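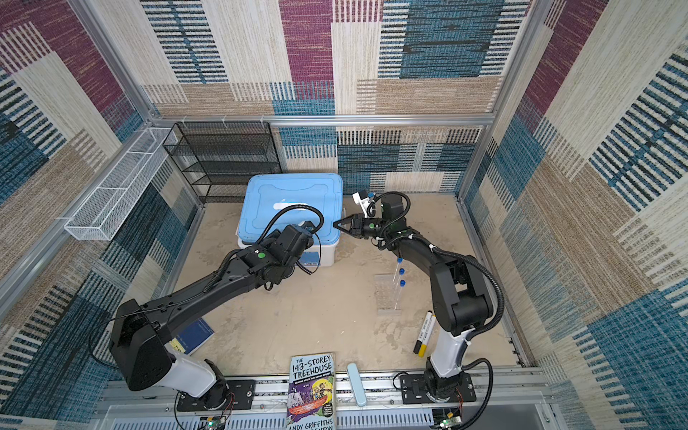
A demonstration is an argument, and visitors to an open day should treat it as one. The argument put forward at Stiltel's Tamley site was that two arms on a shared rail can tidy a table of mixed household and laboratory objects without a fixture for each object. I think the claim is a fair one, and I think the open day was a poor way of making it. The choice of objects was the best part. A plastic storage box with a light-blue lid, three capped test tubes standing in a clear rack, a couple of markers and a paperback of The 143-Storey Treehouse have almost nothing in common from the point of view of a parallel gripper. The book is thin, wide and apt to bend. The tubes are narrow and have to be kept upright. The box is too broad to be pinched across by a small gripper and must be taken by a rim or a handle recess, or shared between the arms. Anyone who has written a pick routine will see that these are separate problems, and that putting them on one board is harder than it looks to the public.

The public, on the whole, did not see it. Most of the people standing near me were waiting for speed. Industrial robots have taught us to expect it, and an arm which pauses above a box for several seconds looks broken to a person who has watched a car line on television. Felicidad Espiritu, who gave the talk at the cell, was asked more than once whether it could go faster. She answered that it could, and that she did not want it to. I would have liked her to say more. Slow motion near a second arm is a sound engineering choice. When two grippers work within a short distance of each other over the same object, the volume in which they may collide is most of the volume in which they are useful. The speed limit is part of the method and should be presented as such.

My main complaint concerns what was reported. The sheet handed out at the door gave 1,776 recorded runs. It did not say how many had ended with the object where it was meant to be, nor what had been counted as a run. A run might be a single pick or a full clearing of the table. It might include attempts stopped by hand. I asked Brijesh Joshi about this and he told me, quite reasonably, that the definition had changed during the work and that the sheet had been written for families. I accept the explanation and still object to the number. A total with no rate attached tells the reader that people have been busy.

The demonstration I compare it with is the one at Bradby the previous August, where a single arm was shown sorting parts into trays. It was a duller task by any measure. However, there was a board beside the cell with two columns, one for completed and one for failed, and a member of staff marked it after each attempt. At 50 attempts the board was wiped and begun again. Visitors stayed longer than they did at Tamley, and I heard better questions. A child asked why the same part kept failing. That question was worth more to the staff than any amount of polite applause, and it could be asked only because the failures were on show.

There is an objection, which Pascual raised with me on the way out. An open day is not a review. The hosts are giving up working time, the visitors are guests, and a company has every right to put its best table forward. I agree with all of this and do not think it settles the matter. People leave such events with a belief about what robots can do, and they carry it into decisions at work and at home. If the belief is wrong in either direction the hosts have had a hand in it.

My suggestions are modest. State the task before the arms move. Let a visitor change the position of one object within the reach of the cell, and say beforehand which changes are expected to cause trouble. Allow 10 minutes for the session instead of a single cycle – long enough for something to go wrong – and leave the failed attempt on the table while it is discussed. None of this needs new hardware. The Tamley cell, with its plain board and its ordinary objects, is already well suited to it.

I am told the next open day will follow the same plan, with a longer talk.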